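Boxes and Jars: How Containers Keep Things Safe

Hetby Museum Learning Pages - Things We Use Every Day

Look round any kitchen, classroom or shop and you will soon find a container. A container is anything made to hold something else. Boxes, jars, tins, tubs, bottles and bags are all containers. People have used them for thousands of years, and the oldest ones were made from what could be found nearby, such as clay, leather, bark and woven grass.

On this page you will learn why containers come in different shapes, why some can be seen through, and what a lid does.

Why are boxes square at the corners?

Most boxes have flat sides and square corners. This shape is very useful when there are many boxes to store. Flat sides fit closely against each other, so very little space is wasted on a shelf or in a lorry. A box can also be stacked on top of another box of the same size without rolling away.

A box made of card starts as a flat sheet. A machine cuts the sheet and presses lines into it where it will be folded. Until it is needed, the box can be kept flat. In the old packing room at Vandstead, 800 flat boxes could be kept in one cupboard.

Why are jars round?

Jars and tubs are often shaped like a cylinder. A cylinder has a flat circle at each end and one curved side that goes all the way round. Because there are no corners on the inside, a spoon can reach everything. A round jar is also easy to hold, and a round lid can be turned to close it.

Round containers do have one drawback. When they stand side by side, there are gaps between them. You can test this with 4 round tubs. Push them together on a table and look down from above. The space left in the middle is shaped a little like a star.

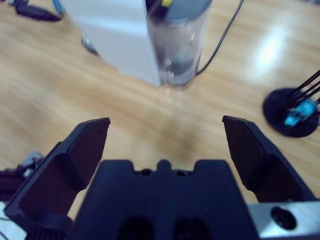
A white box and a clear container with a dark grey lid on a wooden tabletop.

Seeing inside

Some containers are transparent. This means that light passes through them and we can see what they hold. Glass is transparent, and so are some kinds of plastic. A clear container is helpful when you want to know how much is left, or when you are looking for one thing among many.

Other containers are opaque, which means that light does not pass through. Metal tins and thick card boxes are opaque. They are a good choice for foods that are spoiled by light. Tea leaves and some cooking oils keep their taste for longer in the dark. An opaque container usually needs a label, or you would have to open it to find out what was inside.

What does a lid do?

A lid keeps things in, but it also keeps things out. Dust, insects and damp air can all spoil food. A biscuit left on a plate takes in water from the air and becomes soft. In a tin with a tight lid, it stays crisp for much longer.

There are several kinds of lid. A screw lid turns along a raised line called a thread. A push-on lid grips the rim of the container. A hinged lid stays joined to the container when it is open, so it cannot be lost.

Try it yourself

You will need two plain biscuits, a plate and a tub with a lid. Please ask an adult before you begin.

Put one biscuit on the plate and the other in the tub, and close the lid firmly. Leave them side by side until the next day. Then break each biscuit in half and listen for the snap. Write down which one made the louder sound. Biscuits left out on a plate should be given to the compost bin - they should not be eaten.

Words to remember

Container: an object made to hold something else.
Cylinder: a shape with two flat circles and one curved side.
Transparent: letting light through, so that you can see what is behind or inside.
Opaque: not letting light through.
Thread: the raised line that a screw lid turns along.

Visiting with your class

The Bellamy Gallery has 94 boxes, jars and tins on display, and there is a handling table where pupils may open and close different lids. School visits begin again in September. Teachers should book through the learning office.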